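Drelleo Two-Arm Gripper Trials
README and data card

What's in here

Drelleo is a small collection of two-arm tabletop recordings made to answer a question we kept arguing over at lunch: how much does the finger shape matter once you have a second arm to help? We swapped fingers, swapped cameras, changed the controller gains more often than we should have, and kept everything. The good runs are here, the clumsy runs are here, and so are the runs where the arm just stopped and thought about its life for a while.

The release has 2,000 episodes across 52 object sets. Each episode is one attempt at one short task, from the moment the operator presses start to the moment they press stop. We're really happy with how varied it came out, and we'd love for people to use it for things we haven't thought of.

If you only want to look around, start with the folder called sampler. It has 15 episodes that cover all the finger types and it unpacks in no time on an ordinary laptop.

Folder layout

sampler/ is the small starter set
episodes/ has everything, one folder per episode
fingers/ holds the print files and drawings for each finger type
calib/ holds camera and arm calibration, one file per recording day
notes/ is the operators' own notes, lightly cleaned up for spelling
tools/ has the loader, the viewer and a script that checks for missing files

Inside an episode folder you'll find the video from each camera, a table of joint positions and gripper openings for both arms, the commanded positions, and a short text file with the task name, the finger type on each arm, and the outcome the operator marked. Commanded and measured positions are separate files on purpose. If you train on the wrong one your policy will look great offline and then do something very odd on the arm (ask Lev how he knows).

The finger types

There are 4 of them, and the names are the ones that stuck in the lab.

Straight. Two flat parallel fingers with a thin rubber face. Boring and dependable. Good on boxes, cups, anything with sides.

Beak. A long angled finger that narrows to a point. Made for reaching into containers and working close to other objects. This was Marichka Vakulenko's design and it went through more versions than all the others put together. The version in the release is the last one, and the earlier drawings are in fingers/old if you're curious.

Wide. Broad padded fingers for soft things. They hold cloth and stuffed toys without digging in, but they block the camera's view badly.

Henriques. Named after the workshop that cut the first set for us. A curved finger with a shallow hook at the end, excellent on handles and close to useless on anything flat.

Why soft things and loose things

Most gripper comparisons we read used hard objects with clean edges. Those are fine for a first pass, but all four finger types did well on them and we learned very little. The differences only started showing up when Jussara Vasconcelos brought in the object sets that became the second half of the collection: plush toys in knitwear, bowls of small grains, spoons with rounded handles, trays, folded towels.

A plush toy changes shape while you hold it. Grip it around the middle and the head tips one way and the legs swing the other, so the far end of the object ends up somewhere the planner didn't expect. Loose grain is just as rude. A fingertip pushed into it meets a little resistance and then more, and the force reading climbs in a slow curve with no sharp contact anywhere. Put the two together with one arm on each and you get the tasks we ended up enjoying the most.

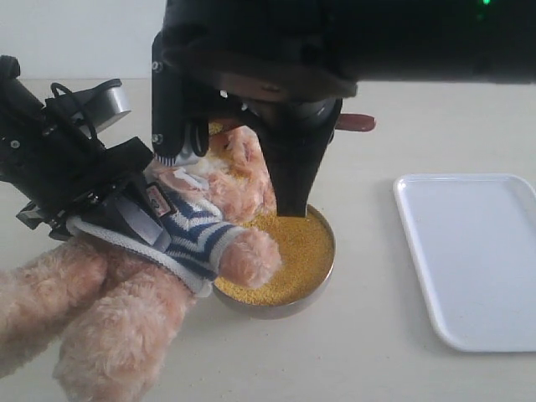
The mixed sets are also where operators disagreed most about what counted as a success. Ustyna Bondarchuk was strict and marked any spilled grain as a fail. Stefaniia Derkach let a few grains go as long as the object ended up in the right place. Both readings are reasonable, so for the mixed sets we kept two outcome fields, strict and loose, and every one of those episodes was marked again from video by someone who hadn't run it. Please say which field you used when you report numbers!

Cameras

We tried two arrangements. The first was a single camera fixed to a post beside the table. It was easy to calibrate and stayed put, but the arms get in their own way a lot, and on the bowl tasks the fingertip is often hidden just when you want to see it. The second added a small camera on each wrist. The wrist views are shaky and sometimes show nothing except the object being held, and they still helped more than any other change we made. If your disk is small and you have to drop one stream, we'd keep the wrists and drop the post.

Exposure was locked at the start of each recording day. We forgot on one Sunday and the brightness wanders through that whole session. Those episodes are marked with the flag auto_exposure, and the loader skips them unless you ask for them.

Controllers

Two controllers were used. Museo is a plain position controller with a speed cap. It goes where you tell it and it doesn't care what's in the way, so it is precise in free space and heavy-handed in contact. Prarnmont is our softer one. It gives a little when it meets something, and the amount of give can be set per joint.

We expected Prarnmont to win everywhere. It was clearly nicer with plush objects, where the stiff controller tends to tug one arm against the other. In the grain, though, the Beak finger with Museo was the pairing the operators kept asking for. With Prarnmont the tip would drift sideways as the grain pushed back, and you'd end up stirring when you had meant to press. We later raised the wrist stiffness and most of the drift went away. Both the before and after settings are in the data, under gains_a and gains_b. Don't mix them without checking.

Things we noticed

These are impressions from the people who ran the arms. Treat them as starting points for your own tests.

The Wide fingers were the favorite for holding, and nearly everyone disliked them for placing. Letting go of a fuzzy toy takes a bigger opening than you'd guess, and the fur likes to follow the pad.

The Beak finger rewards a slow approach. At full speed the tip flexes slightly at the end of a move, enough to miss a narrow rim.

Operators got better fast. Anyone comparing fingers should look at the operator_hours field before drawing conclusions, as the Henriques finger came last in the schedule and was run by people who had already had plenty of practice. We should have shuffled the order from the start. From March on we did.

Cable routing matters more than any of us wanted to believe. A cable loop that's a bit too short pulls on the gripper at the far end of the reach, and you can see it in the joint data as a small steady offset. Episodes recorded before we lengthened the loops carry the flag short_loop.

Known problems

A few episodes have a dropped video frame near the start. The timestamps are right, so line things up by time and you'll be fine.

Gripper opening on the left arm reads slightly above zero when fully closed. We left it alone. Subtract the resting value from the calib file for that day.

The task names changed halfway through. "Press and hold" and "hold and press" are the same task. The loader maps both to the second name.

Force readings exist for the right arm only. We had one sensor.

Some object sets share items. If you split by object set and want the test objects to be truly new, use the file splits_clean.txt and leave splits_first.txt alone. The first one leaks.

Getting started

Unpack the sampler, run the check script in tools, then open the viewer and pick any episode. The viewer shows all camera streams next to the joint plots, and you can step through with the arrow keys. Press F to jump to the first contact on the right arm, which saves a lot of scrubbing.

The print files work on an ordinary desktop printer. Print the Beak on its side with the point away from the bed edge. Ours kept snapping at the same layer until we turned it.

Who did what

Lev Tkachenko wrote the controllers and the loader. Marichka Vakulenko designed the fingers and printed more of them than anyone should have to. Jussara Vasconcelos put together the object sets and the task list. Ustyna Bondarchuk and Stefaniia Derkach ran most of the episodes and wrote the notes, which are well worth reading for their own sake.

Found a wrong label or a broken file? Open an issue with the episode folder name in the title. New finger designs are very welcome too, especially anything that can let go of fur.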